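Vistoria de segurança da sala de estudos – lista com os meus comentários

Fiz esta ronda na sala de estudos da residência Cindbridge em janeiro, logo depois das férias, quando todo mundo volta com malas e carregadores novos. Vou escrevendo como me lembro, desculpem a bagunça!

1. Saída e corredor
Porta abre por dentro sem chave: OK
Corredor livre: NÃO. Duas bicicletas encostadas na parede, de novo. Pedi para levarem para o pátio até as 20 h.
Luz de emergência: OK, mas demora um pouquinho a acender.

2. Extintor e detector
Extintor no gancho, lacre inteiro: OK
Ponteiro no verde: OK
Detector de fumaça: apitou no teste (e como apitou, meu ouvido que o diga). Troquei a pilha mesmo assim.

3. Tomadas e extensões
Extensão ligada em outra extensão: encontrei uma, atrás da estante. Desliguei e deixei bilhete.
Tomada 9: espelho solto, dá para mexer com o dedo. Isolei com fita e abri chamado na Zerkstead, que cuida da nossa elétrica. Enquanto não vierem, por favor, não usem!
Régua Zulu da mesa grande: OK, sem cheiro de queimado e sem fio descascado.

4. Estantes e móveis
Estante alta presa na parede: OK. Empurrei com vontade e nem balançou.
Peso nas prateleiras: mais ou menos. Tem quase 200 livros e os mais pesados estão lá em cima. Quero descer os dicionários e as enciclopédias para a fileira de baixo – topo quem quiser me dar uma mão.
Cadeiras: das 8, uma está com o pé bambo. Virei de cabeça para baixo no canto para ninguém sentar.

5. Janelas
Trincos: OK, menos o da esquerda, que só fecha com jeitinho. Passei um pouco de óleo e melhorou bastante.
Cortina longe do aquecedor: agora sim, amarrei com um cordão.

6. Mesas e compartimentos
Cantos sem lascas: OK, lixei um que andava puxando fio de blusa.
Líquido perto de tomada ou de computador: atenção aqui, pessoal. Garrafa só com tampa fechada, e de preferência no lado oposto ao dos fios.
Parafusos das divisórias: apertei todos. 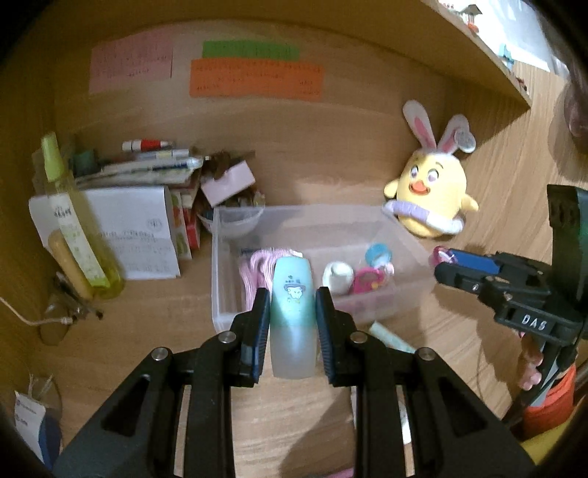
Ficou faltando olhar a caixa de primeiros socorros, porque a chave do armário estava na portaria e eu já tinha descido e subido a escada três vezes. Vejo isso na próxima ronda, junto com o trinco da esquerda.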